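The Stastitz Bench Top

A flat white work surface for people who have run out of kitchen table

Home / Workshop / Benches and Tops / Stastitz Bench Top

Size: 1,310 mm wide
Finish: matte white, one side
Ships: flat, from our Pordale warehouse
In stock

We have been selling bench tops out of Pordale for long enough to know that very few people wake up wanting one. They come to us after the glue incident, or after a family dinner served beside a half-built dollhouse. The Stastitz is what we sell them. It is a board. It is flat and it is white, and you put it on top of a table you already own.

That's most of the pitch. The rest of this page is detail, which Carol Garside in our office insists on because she answers the phone.

What you get

One top, with the edges already sealed. A set of rubber feet that stick on underneath, and a spare foot, as one always rolls beneath the fridge. A small card of care instructions, also printed further down for those who recycle the card with the packaging. You do not get legs, trestles or a table. We mention this because of the emails.

Why white

Tamer Boutros, who designed the thing, wanted grey. Grey hides everything, he said, and we agreed with him until we dropped a 2 mm grub screw on the grey sample and spent the rest of the morning on our knees with a torch. On white, a dark screw has nowhere to go. Neither does a bead, a watch pin, a snapped-off bit of pencil lead or the crumb you have been blaming on somebody else.

It does show marks. Anyone who tells you their white surface doesn't show marks is selling you a white surface, so consider this our moment of candour.

The finish is matte on purpose. Gloss looks lovely in a catalogue and then throws the ceiling light straight back in your eyes at nine at night, when you are trying to thread something.

Size, and whether it will fit

Measure your table. Then measure the doorway, the stairs and the bend in the hall, in that order of optimism. The top is 1,310 mm along the long side and doesn't fold, hinge or apologize. It can overhang the table underneath by up to 70 mm at each end without trouble. Past that, somebody will lean on it.

If your table is round, call us. It can be done, though Carol will ask you a few questions first.

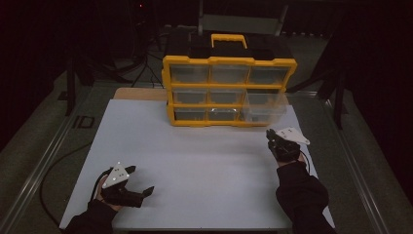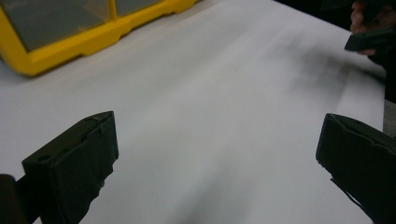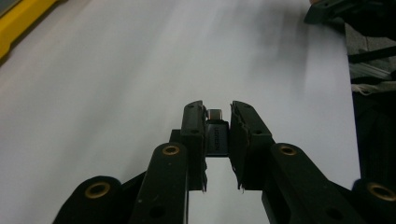

Keeping small parts off it

A clear top stays clear for an afternoon at best. We suggest getting the fiddly stuff into drawers before you begin, and standing the drawers along the back edge where your elbow can't reach them. See-through fronts beat labels. Labels are written on the day you buy the cabinet, when you still believe you will own only one kind of washer.

Drawers with dividers are worth having if you sort by size. If you sort by "things I might need", buy deeper ones and make your peace with it.

We don't make a drawer cabinet ourselves. We tried once, in 2019, and the less said the better.

Cleaning and care

Warm water, a soft cloth and a little dish soap will shift most of it. Dry it after. Pencil comes off with an ordinary eraser. Permanent marker comes off with patience and rubbing alcohol, tested on the underside first, please.

No scouring pads. No oven cleaner. No hot pans — it is a work surface, and a pan will leave a ring that you will then have to look at every day. The finish is fine up to 55 °C, which covers a cup of tea on a coaster and leaves out nearly everything else people have asked us about.

For cutting, use a cutting mat. The finish will forgive a stray nick but it keeps a record.

From customers

"Bought it for jigsaw puzzles. My husband now does his model trains on it and I am back on the floor. Good product." — Nadine Chamoun

"Arrived flat, which is more than I can say for the last one I bought elsewhere. Feet took some pressing down. One star off as the colour is very white." — Tamer Jaber

"I repair clocks. I can find things now. That is the review." — Mireille Karam

Delivery and returns

Tops travel with Khalaf, who have yet to bend one for us. Someone needs to be home to sign, and it helps if that someone can carry the other end. Orders placed by December 12, 2025 go out before the holidays. Anything later will leave the warehouse in the new year, along with the rest of us.

Returns are accepted within 70 days if the top is unused and the feet are still on their backing sheet. If there is paint on it, it's yours, and congratulations on finishing something.

Warranty is 5 years against warping, lifting edges and manufacturing faults. It doesn't cover cats.

Also from the workshop range

Prerkell Clamp Lamp, black or cream
Prerkell Stool, adjustable, squeaks slightly
Stastitz Replacement Feet, pack
Stastitz Edge Strip, white

Questions about sizing go to Carol, weekdays. Please have your table measurements with you when you call.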